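The Sack Lady of Edstead

She asked me not to print her name, so I'll respect that, though anyone who has bought seed potatoes in Edstead will know exactly who I mean. She has sold feed, seed and garden goods from the same long room for most of her working life, and when I called in one November morning she had the kettle on before I'd found a place to put my coat.

We got onto the subject of sacks almost right away, and I'm glad we did, as I could have listened to her on it until lunch.

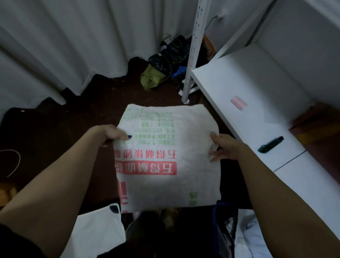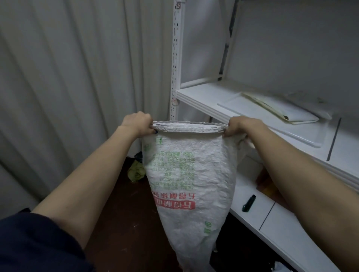 White woven sacks, the kind worth keeping.

"My mother never threw one away"

She grew up outside Jumurberg, the youngest of 6, in a house where a sack had a whole career ahead of it once the grain was gone. "My mother never threw one away," she told me. "Onions went in them, then kindling, then leaves, and when the bottom finally gave out she'd slit it open and lay it under the strawberries."

The good ones in those days were jute, and she still misses the smell. The woven plastic came later, and she held out against it for a long time. "I thought it was nasty stuff, I really did. Then we had that wet spring and every jute sack in the back went moldy, and the plastic ones were fine, so I had to eat my words!"

Potatoes, mostly

Her favorite use is still potatoes. She rolls the top down, puts in 3 seed potatoes (she likes a variety called Ueda, which a neighbor brought her years ago) and covers them with a little compost, unrolling the sack as the plants come up. A few holes in the bottom for drainage, and keep it out of the wind.

"People buy those fancy growing bags from Turero, and they're lovely, I sell them myself," she said, laughing. "But you asked me what I use at home."

She does warn that sunlight is hard on the woven kind. After 2 summers outdoors hers begin to shed little threads, and she takes them out of the garden then, before the bits get into the soil.

Still behind the counter

She turns 83 in the spring and has no plans to stop. Her knees complain about the stockroom steps, and she has let the early deliveries go to somebody younger, but she likes the talk too much to stay home. I left with a bag of onion sets I hadn't meant to buy and strict orders to bring the sack back.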